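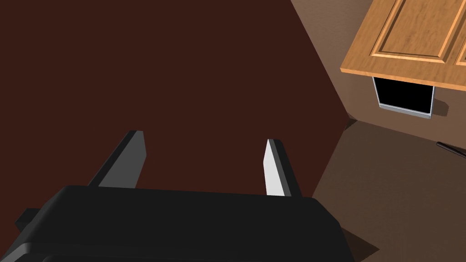

Gosselin is putting Trovach arms into the Fliltstead kitchen starting in January, and I'd like to hear from anyone whose kitchen already got them. We do meal prep for hospitals and a couple of senior living places, 300 trays on a slow shift and a lot more on a busy one. Management had us into the break room to meet the Clodis people, and most of what they showed was the arm practicing on a computer. Fine, I get that you have to start someplace. But look at the kitchen it's learning in. The cabinet is honey-colored wood with raised-panel doors, like the ones at my aunt's house, and the big brown surface under the gripper doesn't have a crumb on it. We have steel everything, a floor drain that backs up, and a shelf of lids where half of them don't match. I asked how that practice carries over to us and the answer was "it generalizes." Then they moved to the next slide. I've been on the line nine years and I've heard "nobody's losing their job" from three different managers, so forgive me if I want specifics.

Posted by trayline_gal, 6:40 am

panhandler
Replies: 3262

We had two of them at our place for most of a year. They did lids and they moved full trays from the belt to the rack. When they worked, they worked. When they didn't, the belt stopped and somebody had to walk over, clear the thing, hit the button and wait for it to find itself again. That somebody was me. My job description never changed but I'd guess a third of my shift was standing next to a robot.

Did anyone get laid off? No. Two people left and they weren't replaced. You can decide what to call that.

quiet_valve

I fix equipment for a living (not Trovach, a different line, but same general idea) so take this as coming from the other side of the fence. Training in a made-up kitchen is normal. Everybody does it. The arm isn't memorizing the cabinets. They change up the colors and the lighting and the room so that it learns to reach and close on stuff wherever it happens to be. A home-looking kitchen is probably just what they had built already.

I'd worry a lot less about the wood doors than about who's going to be trained to clear faults, and on which shift.

trayline_gal

quiet_valve, I believe you that it's normal. What I don't buy is the jump from there to our kitchen in one meeting. If they change up the room, great, show us one with gravy on it. Show us a tray with a wet napkin stuck to the bottom. I didn't see anything get picked up in the whole presentation that I'd have had to think twice about picking up myself.

Also "probably just what they had built already" is sort of my point. They're selling to us with what they had.

dishpit_dan

Wet napkin is a great test. Ours couldn't tell a lid from two lids stuck together. It'd put both on, then the next tray got none, and then the one after that was fine so you didn't catch it until the cart was loaded.

quiet_valve

That's a sensor problem and it's fixable. There are double-pick checks for exactly that, by weight or by thickness. If your site didn't have them then somebody didn't pay for them.

dishpit_dan

"Somebody didn't pay for them" should be printed on the side of the machine.

old_ladle

Going to be the unpopular one. I'm 25 years in and my shoulders are shot. Racking full trays is what did it. If a machine wants to rack trays, I'll hold the door open for it. Some of the talk in these threads sounds like people who want to protect the worst job in the building. I would have loved to have somebody take that off me when I was 40.

What I'd fight over is what I get moved to after. At my site the rackers went to portioning, same pay, and it's easier on the body. It's also faster and more boring, and they started putting our numbers up on a screen where the whole room could see them. I didn't care for the screen. I'd still take it over racking.

panhandler

The screen came with ours too. The arms log everything they do, so once they're on the line the office knows to the second when the belt stopped. Before that, a stop was a stop and you got it going again. After, we had a meeting about every one of them. There's a drop-down list of reasons you have to pick from and "the robot did it" isn't in there. The closest is "operator intervention," so on paper every jam looked like something a person did.

trayline_gal

That's the kind of thing I was hoping to hear about. They told us there would be a tablet. They said it was "for our convenience."

old_ladle, I hear you on the shoulders, and I'm not against it racking trays. I'm against being told it's all worked out when the person telling me hasn't been on the floor. We asked if anyone from Clodis had watched a full shift at Fliltstead and they said they had "site data." I've been asking around and the best I can find is that somebody came in with a tape measure one afternoon when the line was down for cleaning.

beltspeed

I was on the install side for a while, different vendor. A few questions worth asking in writing, before it shows up:

What belt speed is the quote based on, and is that your speed now or a slower one? We had a customer find out they'd agreed to slow the line down.

Who can restart it after a stop? If only leads can, then your leads are going to spend the day doing that and nothing else.

What happens on nights? Phone support was four hours behind at one place I worked. They wheeled the arm back and ran by hand till morning.

Does the headcount plan assume the arm works every day? Get them to say the number out loud.

Where do you stand when it's moving? They'll put up a fence or a light curtain and it takes floor space from somebody. In my experience it's whoever was using the cart lane.

quiet_valve

Good list. I'd add spare fingers for the gripper. The pads wear, they get greasy, and you want a set on the shelf instead of on order.

I'll push back on the tone a little, though. I've been in plants where the crew decided on day one that it was junk, and it turned into junk, because every little stop got left for maintenance. Six months later it was under a tarp. That was a lot of money that could have gone to something else.

dishpit_dan

Could have gone to raises, for one.

And come on. If a machine only works when everyone's rooting for it, that's a pretty touchy machine. The dishwasher never needed me to believe in it.

quiet_valve

The dishwasher's had a few decades' head start. I'd bet the first ones got cussed at too. But okay, fair enough on the raises.

old_ladle

They did get cussed at. I was there for one of them.

trayline_gal

Printed the list out and taped it inside my locker. We have another sit-down with management before the holidays and I'm going to ask about the belt speed, the restarts and the drop-down. I'm also going to ask if we can bring a box of our own lids and a stack of dirty trays to wherever they do their testing. If it can handle those I'll say so on here. I'm not holding my breath.

Anybody from the other Gosselin kitchens reading this, please message me. We got told we're the first and I'd like to know if that's true.

panhandler

Message sent. You're not the first.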